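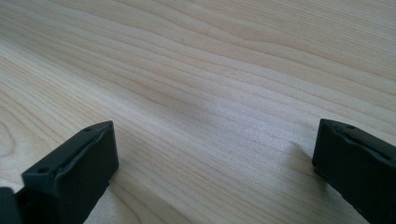
Surface condition is recorded before any top at the Testcombe workshop is cleaned, sanded or recoated. The record covers grain, sheen and marks, in that order. Pale wood is the hardest to log, as a shallow mark can pass for a change in light. On this top the streaks run long and wavy in light tan and honey brown, with a looped swirl off to one side, and a faint grayish patch has the grain lines continuing straight through it. A patch of that type is entered as "diffuse, cause open" until it has been checked under a second lamp.

Gallery: Pale Tops, Sheet 4
Compiled by Etornam Sulemana, 8 Mar 2022

Reference notes for the sheet

Grain. Note the general direction first, then any place where lines split and rejoin. Loops and arches get their own entry. They are used to match a top to its record if the label is lost.

Sheen. Log as matte, satin or gloss. Uneven brightness alone is not a finish fault. Turn the top a quarter turn and look again before writing anything down.

Marks. Use "sharp" for a mark with an edge that can be felt with a fingernail and "diffuse" for one without. Do not guess at ink, water or heat in the first entry.

Species. Leave blank unless there is paperwork. Maple and birch are often confused at this stage, and veneer is confirmed only at a cut edge.

Cleaning. Dry cloth first, then a damp one, wiped with the grain. Sanding starts at 200 grit on pale tops and only after the cloth test is logged.

Filing. Record 3243 in the Lelthorpe index. The older index, which stops at 793, was closed in June and takes no new entries. Corrections go on a separate line with initials, and the first entry stays legible.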